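Real-time arrival signs on the Lekeo line - anyone else finding them useless?

platform2337b
Joined this board mostly to ask this, so hello everyone, and sorry if it has been covered. I ride the Lekeo line in from Stusik every weekday and the new arrival signs seem to have a mind of their own. Yesterday the one on the inbound side said 8 minutes, then 2 minutes, then went back to 8, and the train pulled in while it was still showing 8. I had walked off to get a coffee on the strength of that first number and had to run for it with the lid half on. Is this a known problem, or is it only my station?

slowfreight
Welcome! Known problem, and you have my sympathy. They switched the signs over to the new feed in the spring and it has been wobbly ever since, at least at the outer stations. Closer to downtown they are pretty good. My understanding (from reading the board packets, which I do for fun, don't judge) is that the old system counted trains as they passed fixed points on the track, and the new one uses the position the train itself reports. When the train is in the cut past Mohamedi it can't report anything, so the sign falls back on the timetable until it hears from the train again. That would explain your 8 and 2 and 8.

OrangeSeatFan
I'm going to disagree a little with slowfreight here. I get on at Mohamedi, and the sign there jumps around even when the train is sitting out in the open at Fekberg with a clear view of the sky. My money is on the software that does the predicting. It assumes every stop takes the same amount of time, and anyone who has watched the school crowd board at Fekberg in the afternoon knows that isn't so.

slowfreight
Could be both! The Fekberg thing only really shows up after three o'clock though, and platform2337b is talking about mornings.

OrangeSeatFan
Fair, but it shows up in the morning too when there's a ball game the night before and they're short on cars. I will grant you the cut is a mess.

tokenbooth
I have been riding this line since before 2000, when the sign was a man with a megaphone, and he was right more often than not. What bothers me is the fallback. If the system doesn't know where the train is, I would much prefer it say so. Put up "scheduled" next to the time, or leave the minutes blank. The buses do this already - the little symbol goes gray when the bus isn't reporting - and people have gotten used to it just fine.

platform2337b
Oh, I'd be very happy with that. I don't mind waiting, I mind being told something that isn't so. My mother used to say the same about the cable company.

quietcar_please
Hate to be the grump in such a friendly thread, but I think the signs are a big step up and folks are being hard on them. We had nothing at all at the outer stations for years. Mine is within a minute most days. I ride late mornings, so maybe I'm getting the easy version.

tokenbooth
Late mornings is definitely the easy version! Come join us at seven some time, bring a snack.

quietcar_please
No thank you, I have done my years of that.

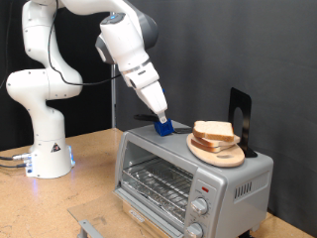

slowfreight
Something practical for platform2337b: if you report it, include the car number. It's on the end wall, up above the door, four digits. I sent in a complaint last month about car 2437 and got a real answer back, from a person, saying the unit on that car had been dropping out and they would pull it in for a look. Without the number I think all they can do is shrug. The form is under "Rider comments" and you want "Signs and announcements" from the menu, don't pick "Schedule" or it goes to a different office and you get a PDF of the timetable.

OrangeSeatFan
I picked "Schedule." I have the PDF.

platform2337b
This is so helpful, thank you all. I'll write down car numbers this week and report back. If it turns out to be the same couple of cars every time then slowfreight and OrangeSeatFan can both be a little bit right. Does anybody know if the app uses the same feed as the signs?

tokenbooth
Same feed, but the app seems to refresh slower, so it's wrong a bit later than the sign is. I look at both and then look down the track.

quietcar_please
The app has been fine for me too, for what it's worth. I'll stop now.

Contact the moderators | Board rules | Back to top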